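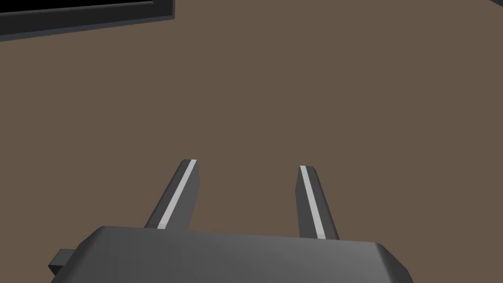 The Robot That Practiced on Nothing

It takes a certain nerve to spend two years teaching a robot arm to clear a table that does not exist. The small group behind Cellik has that nerve, and also a large electric bill.

Cellik is a training method, and its working days are spent inside a simulator. A pretend arm with a pretend gripper reaches for pretend crockery, usually misses, and is sent back to try again. Since June it has done this in 870 different rooms, each of them thrown together by a program called Rusumeck, which has the decorating instincts of a landlord. Surfaces come in gray, brown and a different gray. Nothing has a logo on it. Nothing has ever been spilled.

Most groups who train robots this way work hard at realism. They want scratches on the pans and sunlight through the blinds, on the theory that a robot raised among convincing fakes will cope better with the real article. The Cellik people went the cheap way. They left the rooms plain and spent their computing time on where the arm's own camera happened to be pointing, which in their view is where the trouble starts.
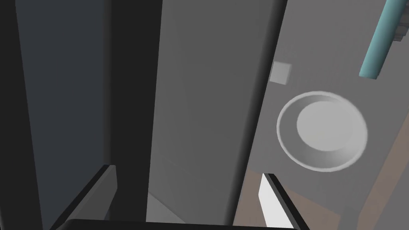 The trouble is a habit the group calls staring. An arm trained in the usual way learns that whatever sits between its fingers is the thing it ought to be closing in on, and it will drive toward a blank patch of furniture with the confidence of a man who has refused directions. Cellik teaches it to look off to the side before it commits. With the open gripper lined up on a big gray panel and a white plate sitting out to the right, the old controller went for the panel. The new one is paid, in the small numeric currency that robots are paid in, for turning until the plate is in the middle of its view and only then reaching.

The payment is the whole trick. Every time the arm shifts its gaze, a second program guesses how much easier the grasp has become, and the arm earns that guess as a bonus. Early on, the bonus was too generous. The arm discovered that it could make a decent living by looking around and never picking anything up, a strategy familiar to anyone who has shopped for a sofa. The group's fix was a charge for each second of looking, and the charge rises the longer the arm dithers.

How well does it work? In the simulator, on a test set of 138 rooms the arm had never visited, the old controller failed to pick up its target in 29. Cellik failed in 11. The group is pleased with this and slightly annoyed about the 11, most of which involve thin dishes lying flat. A gripper with two fingers does not love a dish. It has to find the rim, get a finger under it and tip the thing up, and a small error at the start turns into a plate skating across the counter.

Then there is the matter of the actual world. A real arm has been bolted to a bench at Filmont, a firm that makes dishwashing equipment for hospital kitchens and would very much like somebody else to load it. The first transfer tests went worse than the numbers promised. Real plates shine, and the shine moves when the camera does, and an arm brought up on matte surfaces took each glint for a fresh edge worth inspecting. It looked, and looked again, and ran up a considerable bill in seconds.

Rusumeck has since been taught about gloss. The rooms are still ugly — the group sees no reason to spoil anybody — but the dishes now catch the light, and training has started over from the beginning. The next round at Filmont will use the hospital's own trays, stacked the way kitchen staff stack them at the end of a shift, which is to say badly.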